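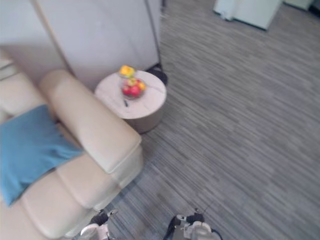
Bidmont Extends Leather Care Line With Low-Solvent Finish Cleaner

SKARBERG, November – Bidmont, a supplier of maintenance products for upholstered furniture, today announced the release of Pellura, a water-based cleaner for pigmented and semi-aniline leather. The product goes on sale this month through furniture retailers and service contractors, and replaces the company's two existing light-duty cleaners.

Pellura is intended for routine removal of body oil, dust and dye transfer from finished leather. It is applied with a damp cloth, left for 5 minutes and wiped off with clean water. It is not suitable for suede, nubuck or unfinished hides, and it does not restore color where the finish has already worn through.

The formula was developed at the company's Skarberg laboratory. Test panels were put through 400 rub cycles with a cloth soaked in the cleaner, then checked for gloss change, color loss and cracking. Panels in pale shades were included from the start of the work, as dye from denim and dark throws is the most frequent complaint logged by the company's service desk.

"Most damage we see on light leather comes from the wrong cleaner being used on it for years," said Morenike Bako, head of product development at Bidmont. "Dish soap and window spray both soften the topcoat. Once that has happened, the oil goes in and the finish starts to lift."

Headrests and arms normally need attention before seats do. The company recommends cleaning those areas every month and the full piece 2 times a year. Seams, piping and button dimples should be vacuumed with a soft brush before any liquid is used.

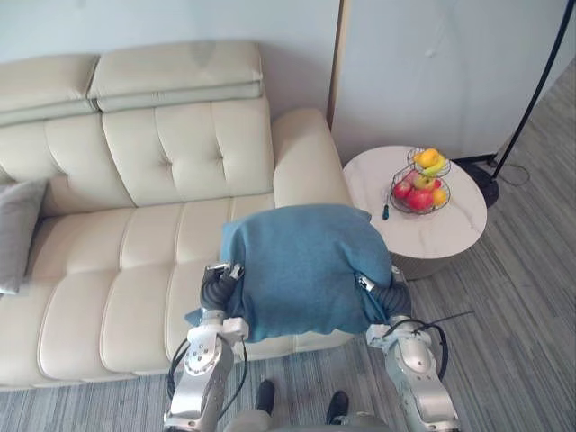 By Gitau Kinyua, Bidmont Press Office

Pellura will be sold in a single bottle size, with a refill pouch to follow. Service contractors can order it in bulk containers under the trade code P-51. Existing stock of the discontinued cleaners will be supported until it is used up, and safety data sheets for both will stay available on request.

Retail training is being run by Nwosu, the company's distribution partner. Sessions cover leather identification, spot testing and stain reporting. "Store staff are asked what to use on a sofa at the point of sale, and the answer tends to vary from one branch to the next," said Matúš Havlíček, training manager at Nwosu. "We want one written procedure at the counter."

Customers with warranty plans should check their terms before changing products – some plans name an approved cleaner.

Media contact: Titilayo Omoregie, Bidmont Press Office, Skarberg
Trade orders: Tobiloba Ekwueme, Nwosu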